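Amber Tindall
4 November 2018

Thread on bone density, as several of you asked after my last one.

Your bones reach their peak strength in your late twenties. After that you lose a little each year, and for women it speeds up after the menopause.

You can't feel it happening. My aunt found out at 68, when she broke her wrist reaching for the kettle. 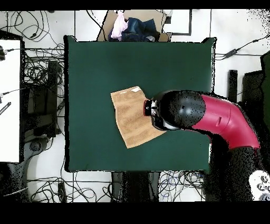 Walking is good for you but it doesn't load the bones much. Stairs, heel drops and carrying shopping do more.

I do 50 heel drops a day, holding the worktop. Up on your toes, then let your heels come down with a small bump. Start with 5 if you're new to it.

If you've already had a fracture, ask your GP or physio before you try any of this. 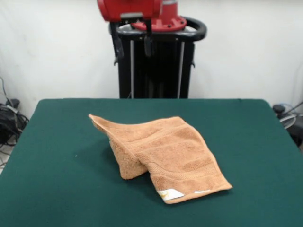 Tan towel, woven band and white label on the hem.

Food next. A 200 ml glass of milk gives you a fair share of the day's calcium. Tinned sardines count too, if you eat the bones.

Vitamin D: I take a tablet from now until spring. Hadi Bataineh asked which brand. I buy the cheapest.

Balance tomorrow.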